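Table tennis corner - gear sort and August ladder

Quick one this issue, hall keys are due back and I'm typing this with my coat on.

The gear cupboard at Claton Hall has been sorted. Finally. Three tubs now instead of the one big crate, labelled on the lid AND the side so there's no excuse. Paddles and cases in the first, balls in the second, nets and clamps in the third. Anything that doesn't fit one of those goes on the top shelf, and if it's still there at the end of August it goes to the Prulivach op shop with the spare tracksuits.

Paddles first. A lot of the loaners are in worse shape than they look. Rubber lifting at the edges, handles sticky, one with tape on it that has been there since before the carpet was replaced. The worst have been pulled out and won't be back. The rest got a wipe with a damp cloth and a squirt of the foam cleaner - please don't use the kitchen spray, it leaves the rubber slick and you'll lose every bit of spin you had. Let the rubber dry before zipping anything up. Ten minutes on the bench is plenty.

Cases. We have more paddles than cases, so here is how it goes from now on. Good loaners live in a zip case. Practice loaners go straight in the tub, face to face, handles all the same way. If you've got an old case at home doing nothing, bring it down, we don't care what colour it is or whose name is on it in texta.

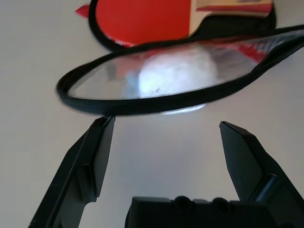

Red-rubber paddle and one of the clear-fronted cases with the black zip edging.

The clear ones are the pick of the lot, you can see what's in them without unzipping every single one. Go easy on the zips though. Start at the handle end, keep the lining out of the way, and if it jams don't yank it, rub a bit of candle along the teeth. Works a treat. No food in cases please. Yes, muesli bar. You know who you are.

Balls. Check them before they go back in the tub. Quick spin on the table, if it wobbles it's for the juniors' target game, and if it's cracked it's for the bin. Dented ones are not worth rescuing with hot water, we've all tried it. The next order is going in with Song Sports and will be plain white training balls again, same as last time.

Nets are fine. One clamp is missing its rubber foot and marks the table, so fold a bit of cloth under it untill the new one turns up.

Ladder. Starts first week of August, Hirko room as usual, 30 spots. Put your name on the sheet by the urn or ring the hall on extension 361. Beginners very welcome, you'll be matched with someone near your own level for the first couple of rounds. Best of five, games to 11, and sort out the scoring between yourselves before you start please. Bring a water bottle and non-marking soles. Thongs are not shoes.

If you want to buy your own paddle, ask one of the regulars for a hit with theirs before spending anything. An all-round blade with medium sponge will do most of us for years. The really fast ones look great on the rack and then the ball ends up in the carpark.

Last thing, the cupboard sticks in the heat so lift the door as you pull. Lights off, urn off, side gate locked. Ladder draw will be in the next newletter.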